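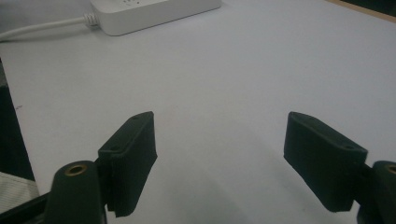
Reviews | Campaign tools | Local government

Tazi canvassing app: a full council campaign on the free and paid plans

I ran the volunteer side of Naima Soliman's campaign for Linorow council, and we used Tazi from the first doorknock through to the count. She lost to Kjell Magnusson, so take that as you like. The app had very little to do with the result.

Tazi is a phone app for canvassers with a web page behind it for whoever is organising. You load in your list of addresses, cut it into walks, and hand each walk to a person. They tap in an answer at every door and it turns up on the organiser's map. There are bigger products that do this along with donations, emails and phone banks. We had a small budget and one ward, and wanted the doors done properly.

Setting up

Loading the list took me most of an evening. The importer wants the street number and the street name in separate columns, and our spreadsheet had them together. The help page mentions this near the bottom. Unit numbers need a third column, and if you leave them in with the street number the app drops them without a warning. We found out when Younes Ouali stood in the lobby of the Urkley flats with one entry on his screen for the entire building. I fixed the sheet and loaded it again that night, and after that it behaved.

Cutting walks is the best part. You draw a shape on the map with your finger or the mouse and it tells you how many doors are inside. It then puts them in a sensible order, odd side up and even side back. You can change the order by hand, but I rarely did.

At the door

The main screen shows the address, the name if you have one, and six buttons for the answer, from strong support through to moved away. You can rename the buttons. We changed "undecided" to "wants to hear more" because people kept using it for anyone who was polite.

Notes are typed in a small box under the buttons. It is too small. Anyone writing more than a line can't see the start of what they wrote, and several of our older canvassers went back to a notebook and asked me to enter it later. Voice typing works in the box, though you do feel silly dictating on somebody's front path.

Text size follows the phone's own setting, which helped. In full sun the pale grey used for the "not home" doors is hard to read. There's a dark setting and it is worse.

Signal

Parts of the ward along the creek have no coverage. Tazi says it works offline and it mostly does. Answers are kept on the phone and sent once you're back in range. Twice we had a walk that showed as finished on the canvasser's phone and half done on my map. Both times closing the app and opening it again sent the rest through. I'd have liked a plain message saying how many answers were still waiting to go.

Battery use is heavy if you leave the location dot switched on. Doaa Kabbaj did a long afternoon shift with it on and finished on a flat phone. With it off she had no trouble.

Price

The free plan allows two organisers and 200 doors per walk list, with no limit on canvassers. We stayed on it through September and then paid for the next plan up, mainly to be able to export our notes. On the free plan you can export addresses and answers but the notes stay put. I think that's a bit mean, and it isn't clear from the sign-up page.

The paid plan is charged by the month and we were able to cancel straight after the count. The refund for the unused part came through without my having to chase it.

Privacy

Said Ragab, our agent, asked them where the information is kept and who can see it. He got a written answer the next day that he was satisfied with. You can delete a whole campaign from the settings page. It asks for your password and then makes you type the campaign's name. We did ours after the returns were lodged.

Check your own electoral rules before loading a roll into this or anything else. What you're allowed to record at a door differs from place to place, and the app won't stop you from recording the wrong thing.

Compared with Skemosari

I used Skemosari on an earlier campaign. Its note-taking is better and its reports look nicer when printed. Drawing walks in it is slow, and it charges per canvasser, so adding someone who may only come out once feels like a waste. For a ward race I'd pick Tazi again. If I were covering a whole city with paid staff I would look at Skemosari first.

Good: cutting walks, price, quick replies from support
Not so good: notes box, importer, colours in sunlight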